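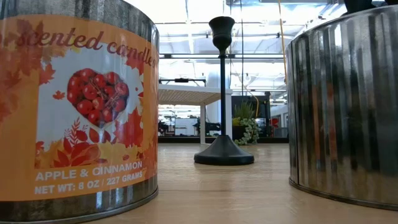 Thread: Can a robot tidy a table yet? (chores, not demos)

fiona_macb
Starting this here because the laundry thread got hijacked. My question is simple. Has anybody seen a machine do a boring household job, start to finish, in a way that would make you leave the room and trust it? I don't mean vacuuming. I mean putting things away. Candle tins back on the shelf, candlestick back where it lives, brush off the table, done. I set up our craft fair tables at Ikville every June and I would hand that job over in a heartbeat!

gripforce33
Yes and no, and I'm so happy someone asked. I've been tinkering with two-finger grippers for years and the progress lately is wild. Two arms working over one table, each with a pair of simple black fingers, can now do things I would have bet money against when I started. Picking up a candlestick by the stem is a good case. It's slim and straight, and there's plenty of clearance as long as nothing's crowding it. A wide tin is a different animal. If your fingers open less than the tin is wide, you're stuck pinching the rim, and a bare metal rim is slippery.

Rory Tosh
I run the packing room at a small candle place and I'm going to be the grump. We looked into this last year. Tins, jars, boxes, all of it. One of my packers does 80 tins in the time it took the arm we tried to do 30, and she also notices when a label has gone on crooked. Call me when it can do that.

fiona_macb
Rory, that's a shop though. I don't need speed at home. If it takes all afternoon to clear the table while I'm out in the garden, who cares?

Rory Tosh
You'll care when you come back in and find a tin on the floor.

simao_t
Rory, which arm was it and how was it set up? "The arm we tried" could mean anything. If it was the kind where you teach it fixed points, then sure, move the tin an inch and it grabs air. The newer approach is that a person drives the arms through the job over and over, and the machine learns from that. I did 641 runs of a put-away task for my master's project and the difference between the first batch and the last was huge. It started correcting itself when something slid!! I yelled so loud my roommate came in.

Rory Tosh
It was a Biteck, fixed points, yes. Fair question. But 641 runs for one task? My nephew learned to pack in a morning.

simao_t
Your nephew had a lifetime of handling stuff before he walked in the door – that counts as training too.
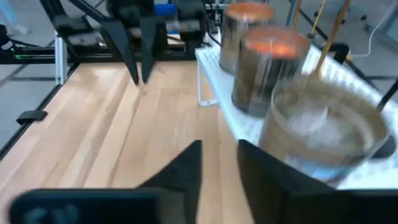
gripforce33
What Simão said. I'd add that wrist cameras are a big part of why this got better. From overhead, the arm blocks the view right when you need it most. From the wrist you get both fingertips and the bit of wood between them, all the way down to the grab. The trouble is that anything close to the lens goes blurry, so the tin nearest you may be the one you see worst. People pair it with a fixed camera off to the side and let each cover for the other.

Greer Sutherland
Jumping in from the occupational therapy side. I work with people who can't reach or grip well, and I get asked about this all the time. I'm excited, but please be careful about what you call "a chore." Clearing a table is maybe ten little jobs. You have to decide what stays. Is that plant supposed to be there? Is the empty candlestick waiting for a new candle or is it going in a drawer? A person in the house knows. The arm has no idea unless it's told.

fiona_macb
Oh, that's a good one. My sister and I don't even agree on where the candlestick lives.

namgil
I disagree a little, Greer. The deciding part is moving faster than the hands part. You can tell a system "leave the plants, tins go on the rack" in plain words now and a decent one will follow along. What kills it is still touch. Heavy tin or light tin, lid on tight or just sitting there. I tried lifting by the rim with a hobby kit and it came up tilted nearly every time. Switched to soft Fotden pads on the fingertips and it got much better – not perfect, but I got 33 good lifts in a row before one slid out.

Greer Sutherland
I'd love to see that. For one of my clients, "much better" with a full jar of hot wax nearby is still a no from me. With cold tins, absolutely, bring it over.

Rory Tosh
OK, 33 in a row is more than I expected. What were you lifting, and were they all the same size? We do three sizes and the big 8 oz is the one that gave us grief.

namgil
All one size, small ones, empty. I know, I know. I'll try the bigger ones this week and fill a few with sand.

gripforce33
Put the big ones nearest the arm's base if you can. Less reach, less wobble. And mix up the order so it doesn't just learn the row.

MacLeishMod
Moved this from Laundry & Cleaning to Home Machines. Please keep the price talk in the buying thread.

fiona_macb
Thanks, mod. Namgil, please post the results with the sand, good or bad. I have a whole box of tins in the hall if anyone near Ikville wants to borrow some.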